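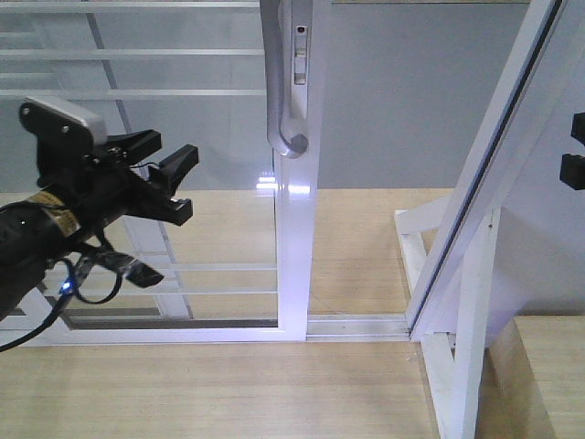
**Silus door-testing arm goes on hire in Skustundale**

Espinoza has put its Silus robot arm on general hire from this week. Bookings opened Friday morning and the first July slots are already going, the firm says.

Price is £1450 a month for the arm, the two-finger gripper, cameras and a day of set-up on site. Minimum hire three months. Delivery within Skustundale is in that, anyone further out gets a quote.

It is pitched at small door and window makers, fitters' showrooms and anyone else who has to open and shut the same thing over and over and write down what happened. Sliding doors, lever handles, latches, cupboard fronts. There is also a bench mode for wiping down and tidying small items, sold as a seperate add-on at £489, one-off.

We had a morning with it. Notes below, in no great order.

**Handles**

Lever handles are what Silus is best at. You show it the handle by moving the arm there by hand, press save, and it works out the approach from the wrist camera after that. Teaching one took us around 10 minutes, including a restart when we saved the wrong position and had to go back to the top of the menu. There is no undo. There should be.

It comes in low and slow, stops short, has a look, then closes. The slow bit can be turned up, but Espinoza locks the top speed for the first week of any hire. Fair enough.
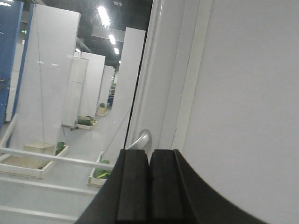
*Wrist view: the gripper under a silver lever handle, aisle of white partitions to the left.*

Long pull bars on sliding doors are harder. The arm has to take hold and then travel in a dead straight line, and if the door frame isn't square to the base you hear about it. A bleep, then a stop. We moved the base twice before it was happy. After that it ran fine, though the log called two good pulls "uncertain" and we never found out why.

Shiny frames are a known weak spot. White gloss aluminium under bright lights can confuse the camera, and the handbook suggests dimming the room or shifting the lamp. It doesn't say by how much.

"Glare is the thing people ring us about most," said Efe Effiong, who runs hire and support at Espinoza. "There's an update coming for it. I'm not going to give you a date, I gave someone a date last time."

**Bench mode**

Less convincing. You mark out an area on the tablet, tell it what should stay put, and the arm works over the rest. Picking up and setting down small blocks, fine. Wiping, so-so. It presses evenly and doesn't knock things over, but it goes by the area you drew and takes no notice of where the dirt is. Fine specks get the same single pass as a clean patch. A second pass has to be asked for by hand.
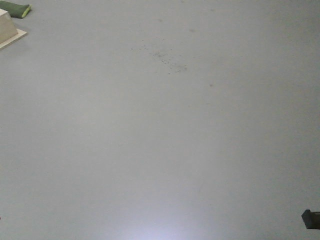
*Bench mode view. Dark specks on the grey surface, gripper tip at lower right.*

Effiong says dirt spotting is being looked at. For now we'd say leave the £489 in your pocket unless the pick-and-place side is what you're after.

**What you get**

- Arm, two-finger gripper, wrist camera and a fixed camera on a stand
- Tablet with the teaching software
- Set-up day, plus phone support on weekdays
- Logs as a plain spreadsheet file, no subscription needed to open them
- Swap-out if the arm fails, next working day inside Skustundale

Not included: door frames, test stands, anything to bolt the base to. You need a solid bench. A folding table won't do and they will turn you down for it on the set-up day, with the charge still standing.

Gripper fingers are counted as wear parts. First spare pair is free, later ones are charged, price on asking. Cable routing at the wrist is a bit untidy for our taste and we would want it clipped down before leaving the thing to run through lunch.

**The other option**

Totitz has a similar kit in its catalogue, sold outright and not hired. Cheaper in the long run if you know you'll use it, but you put it together yourself and support is by email only. We haven't had one in to try, so no verdict on that.

Bello Jibrin, who fits sliding doors for a living and has been on the Silus trial list since spring, is keeping his. "I used to stand there opening a door and ticking a sheet. Now I read the sheet. It's stopped on me a few times, mostly my own fault, frame not clamped properly." He didn't take the bench add-on. Would he buy one at the right price? "Ask me when the glare's sorted."

**Worth it?**

For a workshop with a steady run of handles to check, probably yes. The lever work is good, teaching it is quick and the logs are easy to read. For a one-off job the three-month minimum kills it. We asked about a shorter hire and were told "maybe in the autum", so don't plan round that.

Training is half a day, for up to two people, done on the set-up day while the arm is being levelled. Bring the actual door you mean to test. Several trial users turned up with a drawing of theirs and had to do the teaching part again later.

Bookings go through the Espinoza hire desk, phone or walk-in, mornings only until the new website is up. Deposit is one month's hire, back within a fortnight of return. Demo slots are free but have to be booked, and they want to know your handle type beforehand.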